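Ticket 700 - Drive pick faults, cell 2
Opened by: Éabha Mac Carthaigh
Status: open (was closed, see below)

Fault: left arm stops with a force limit error while lifting the hard drive out of the gray fixture tray. 16 stops in 40 cycles on Friday's run.

Reply, Gearóid Duggan: Vendor says recalibrate the gripper. Done. Closing.

Reply, Éabha: Reopened. We recalibrated in December for the same error and it came back. I don't buy that the gripper drifts only when it's over one slot. Picks from the other recesses are clean.

Steps so far
1. Ran the pick at half speed. Still faults, just later in the lift.
2. Swapped the drive for another one. No change.
3. Stopped the arm with the fingers closed on the drive, tower open alongside, to check the slot for side load.

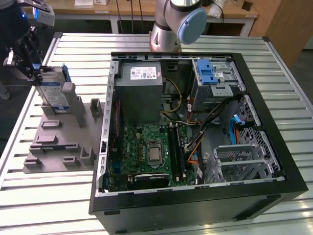
4. Loosen the tray bolts, reseat, re-teach the pick point. Not done yet - Sinéad has the key to the guard.

Please don't raise the force limit to make the error go away. That's hiding it.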